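Household Textiles and Storage – Unit 4
Handout: Hanging outerwear on an open rack
Instructor: Zakhar Savchuk

An open garment rack suits a room with no closet. Clothes stay visible and air moves between them, but they also pick up dust, so use one for pieces in regular rotation.

Look at how the gray hooded jacket sits next to the camel-colored coat.

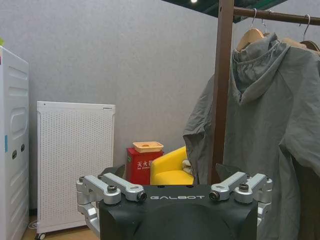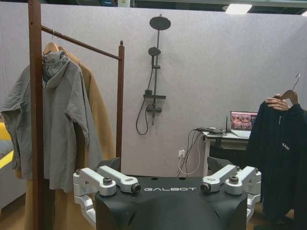
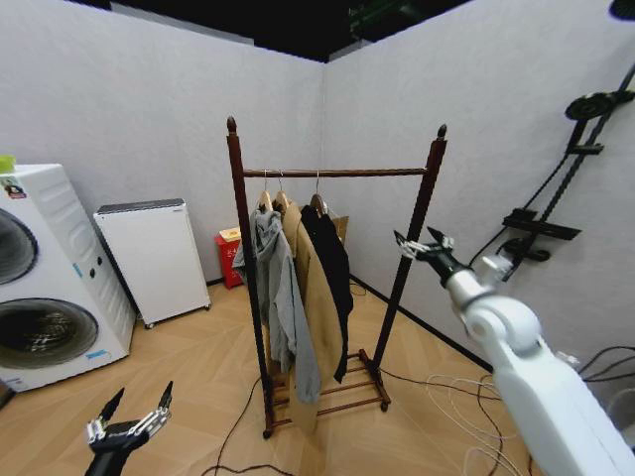 Hanging order. Put long coats where the hem can fall freely. Short jackets go beside them, hood laid flat behind the neck – a bunched hood pulls the shoulders out of line. Check that both sleeves hang straight down.

Spacing. Spread hangers along the full rail. Garments pushed to one end crease each other and load one post more than the other.

Lower shelf. Shoes or a folded blanket. Leave it clear under a full-length coat.

For next class: measure the rail you use at home and list what hangs on it, longest piece first. If you have no rack, use 80 cm as the rail length and plan for 4 garments.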